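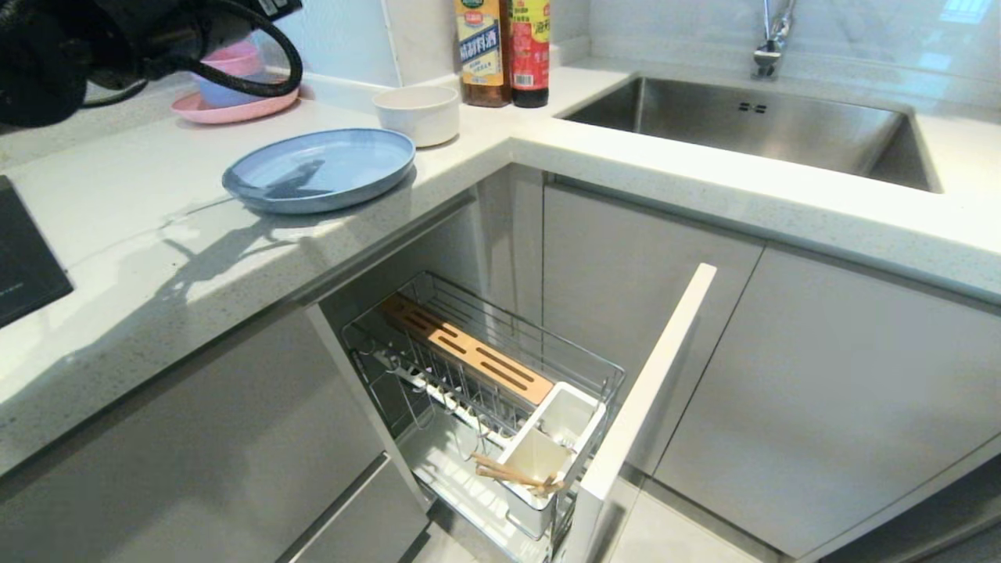
Plates and bowls on a kitchen counter, with two bottles of seasoning near the tiles.

Furnished flats in Grornisby to come with plates and pans

Tenants moving into furnished flats run by the Elarov housing association in Grornisby will find a basic set of kitchen items in place when they collect their keys, under a scheme that starts in March.

The association said all 231 of its furnished flats in the town would be covered. Each kitchen will have plates, bowls, mugs, cutlery, a saucepan, a frying pan, a chopping board and a tin opener. Until now, "furnished" has meant a bed, a sofa, a table with chairs, a cooker and a fridge.

The change follows a survey of tenants carried out last autumn. Many of those who replied said they had moved in with no means of cooking or eating a meal, and had lived on takeaway food for the first days or weeks of the tenancy. Several said they had borrowed pans from neighbours.

Elarov has set a limit of £200 for each flat. It said the money would come from its existing furnishing budget and that rents would not go up as a result. The service charge, which is reviewed each spring, is also unaffected.

In a statement, the association said: "A flat with a cooker and nothing to put on it is of limited use to someone arriving with two bags. We have been asked about this by tenants for a long time and it was right to look at it properly."

The first flats to get the items will be those at Hlongwane House, the six-storey block next to the bus station. It has the highest turnover of any Elarov building in Grornisby, with many tenants staying for less than a year. Flats in the smaller blocks on the north side of town will follow during the summer.

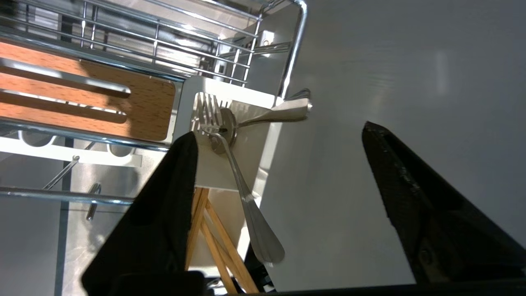 A silver fork at a white utensil holder.

Existing tenants will not be given a full set automatically. They can ask for single items they are missing by filling in a form at the housing office or through the tenants' website. The association said it expected most of these requests to be for pans, as these were named most often in the survey.

The items will be bought through Stista, a catering and household supplier that already provides bedding to the association. Plates and bowls will be sold singly as well as in sets, so that a broken one can be replaced without buying a whole box. Colours may not match from one delivery to the next.

Tenants will be asked to sign for the items when they move in, in the same way as they now sign for the furniture. Small breakages will not be charged. Where most of a set is missing at the end of a tenancy, the cost may be taken from the deposit, but the association said it would allow for ordinary wear. Chipped plates and scratched pans will be counted as wear.

The tenants' forum at Hlongwane House welcomed the plan but raised the matter of storage. Its response to the consultation said that kitchens in the one-room flats had too few cupboards, and that people who already owned a full set of crockery would have nowhere to put a second one. It asked for tenants to be able to turn down the items before moving in.

Elarov has agreed to this. New tenants will be sent a list with their offer letter and can cross off anything they do not want. They can also hand items back within the first 2 weeks, provided they are clean.
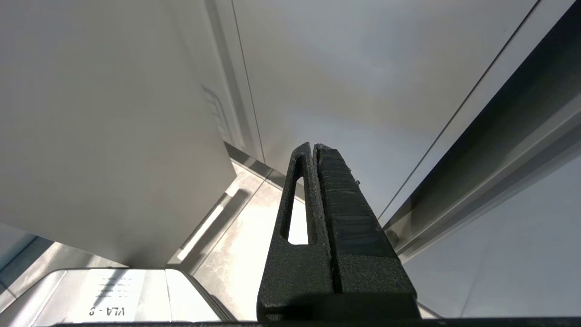
A tight space between pale grey and off-white surfaces.

The forum also asked for cupboards to be looked at more widely. Some of the one-room flats have a single wall unit and a drawer, and tenants have told the forum that they keep dry food on the windowsill or on top of the fridge. The association said a survey of the kitchens was planned but that no money had been set aside for new units this year. Open shelves can be put up by tenants if they get written permission first, and requests are normally answered within ten working days.

Microwaves, kettles and toasters are not part of the scheme. The association said electrical items would need to be tested regularly, and that the cost of this would have taken the total over the limit. Tenants on low incomes can still apply to the Grornisby household fund for help with a kettle or microwave. The fund is open all year and does not have to be repaid.

The scheme will run for 12 months in the first instance. Elarov will then look at how many items have been broken, lost or returned, and ask tenants whether the list should be changed. Suggestions already received include a colander, a baking tray and a larger saucepan for families.

Forms for existing tenants will be available from the end of February. The housing office on Market Row is open from 9am to 4pm and closes for lunch between 12.30pm and 1.15pm.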